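## 4. Kitting Station Set-Up and Shift Duties

Applies to the two-arm Tekum cell at the Trallotside building. Revised 2018-10-29. Replaces the manual kitting sheet, form 3752, which should be removed from the station binder.

### 4.1 What changes at the bench

Under the old sheet, one operator picked red parts by hand, closed the box and signed for each kit. With the cell in place, the arms do the handling of the parts and the operator does the following:

- sets out the mat, box, lid and tray before a run
- clears stops and records them in Lulter
- inspects finished kits before they leave the bench

The hand-picking quota no longer applies to anyone assigned to this station. Operators are not rated on cell output. Stops caused by the cell are logged against the cell - do not enter them under an operator's number.

Rosalinda Sebastian keeps the station roster. Operators who have not finished the training in section 3 may do inspection but may not start a run.

### 4.2 Before you start

1. Confirm that the arms are parked and that the run selector is at HOLD.
2. Read the last handover entry in Lulter. If it lists an open fault, stop and call the shift lead.
3. Lay the brown mat flat on the table. Press down any curled corner. A raised corner shifts the box as the arms work near it.
4. Check the gripper fingers on both arms for wear and for bits of plastic stuck to the inner faces. Wipe with a dry cloth.

**CAUTION:** Do not pull a gripper open by hand. Use the OPEN command on the panel, with the selector at HOLD.

### 4.3 Placing the box and tray

1. Set the clear storage box on the mat with its long side running left to right, as seen from the operator's side.
2. Place the blue tray flat on the mat to the right of the box if the job card calls for it.
3. Put the red parts in the box. Do not stack them. A part lying on its side is acceptable.
4. Rest the lid on the box without latching it. For lid recovery jobs the lid is left out of line on purpose, with part of the opening uncovered.
5. Compare the bench with the views below. The lid does not need to match either position exactly.
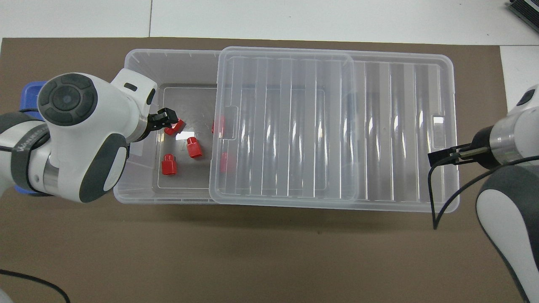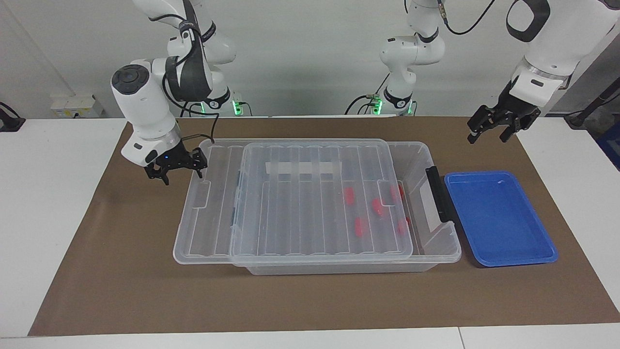
6. Check the cables at both wrists. Each one needs enough slack for the full reach of the arm. A cable may rest on the mat but must not be trapped under the box.
7. Remove gloves, pens, cups and loose parts from the mat.

Note: Clear plastic gives a weak outline to the camera. If the box is not found on the first scan, wipe the lid and walls, then scan again. Do not mark the plastic with ink. Ariel Pangilinan tried marker lines in February and they rubbed off onto the parts.

### 4.4 Starting a run

1. Step back behind the floor line. Everyone else at the bench must do the same.
2. Enter the job number. The standard kitting job is 231.
3. Set speed to 300. Higher settings are locked and need the lead's code.
4. Turn the selector to RUN and press START.
5. Watch the first full cycle from behind the line, with one hand free for the stop button. After that, the operator may work at the inspection table.

**WARNING:** Do not reach over the mat while the selector is at RUN, even if both arms are still. An arm that is waiting for a scan can move without a tone.

### 4.5 Clearing a stop

Most stops are a dropped part or a lid that has moved too far.

1. Turn the selector to HOLD and wait for the tone.
2. Look before touching anything. If a gripper is holding a part, place one hand under the part and use the OPEN command.
3. Return the part or lid to its place.
4. Choose the stop reason in Lulter. Use OTHER only if none of the listed reasons fits, and add a line of text.
5. Restart as in 4.4.

After 2 stops for the same reason in one run, end the run and finish the kits by hand. The operator makes this call and does not need approval. Lovely Espiritu reviews the stop log and will ask for details if the text line is blank.

### 4.6 Inspection and handover

Check each kit for cracked parts, scratches on the box and a lid that sits flat. Rejected kits go on the Galang shelf with a tag. Do not feed a rejected kit back into the cell during the same shift.

Inspection is close work. Operators rotate between the cell and the inspection table at each break - two people share the station for this reason, and the roster must not be cut to one when output is high.

At the end of the shift:

1. Park both arms and turn the selector to HOLD.
2. Take the box, lid and tray off the mat. Store the lid flat.
3. Write the handover entry. Include any cable, gripper or scan problem, even if it cleared without help.
4. Hand the selector key to the next operator in person, or return it to Amado Agbayani at the lead's desk.

Requests to change the job, the layout or the roster go to Precious Dela Peña in writing. Changes to speed or reach are tested with no one inside the floor line before they are released to the shift.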